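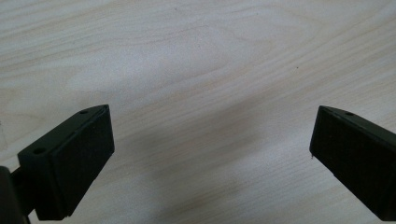
Print this page | E-mail to a friend

I own far too many books, and a fair few of them came to me in a sorry state, so over the years I've picked up some ways of looking after them. Most of these I learnt by ruining something first.

Smelly paperbacks. Stand the book up in a big lidded box with its pages fanned open and put a saucer of bicarbonate of soda next to it (next to it, not sprinkled inside, I spent a whole evening brushing grit out of a family saga once). Leave it a week and have a sniff. Really bad ones can need three goes. My copy of Kistorholm, all 456 pages of it, had lived in a shed and took most of June, but I can read it in bed now without sneezing!

Sticky price labels. Hairdryer on low, held a hand's width off, then peel slowly from one corner. Try it on glossy covers only. On an old cloth binding I leave the label where it is and learn to love it.

Dropped in the bath. Don't try to open it! Stand it on end on a towel until it stops dripping, then tuck kitchen paper in every 40 pages or so and keep swapping the sheets for dry ones. When it's nearly there, lay it flat with something heavy on top. It'll never be quite the same shape, but you'll find out who did it. If it's something precious, wrap it up, pop it in the freezer and ring a proper book repairer.

Loose pages. A very thin line of PVA down the inside edge, put on with a cocktail stick. Slip greaseproof paper either side, close the book and leave it under a weight overnight. Please, please no sticky tape. Somebody had taped page 206 of my Avram and it's gone the colour of tea.

Dusty tops. Hold the book tightly shut and brush away from the spine with a soft, dry paintbrush. I do one shelf at a time with the radio on and get through 80 or so books before I want my lunch.

Shelves. Keep them off outside walls if you can, and leave a bit of a gap at the back. Don't cram them in either. If you have to hook a finger over the top of the spine and yank, it's too tight. Push in the books on both sides and take hold of the middle one.

Deming Liao wrote to ask about felt-tip on the page edges. I've tried very fine sandpaper on a cheap thriller and it did work, though it left the edge a bit fuzzy. I wouldn't do it to anything I was fond of.

Share (6) | 14 comments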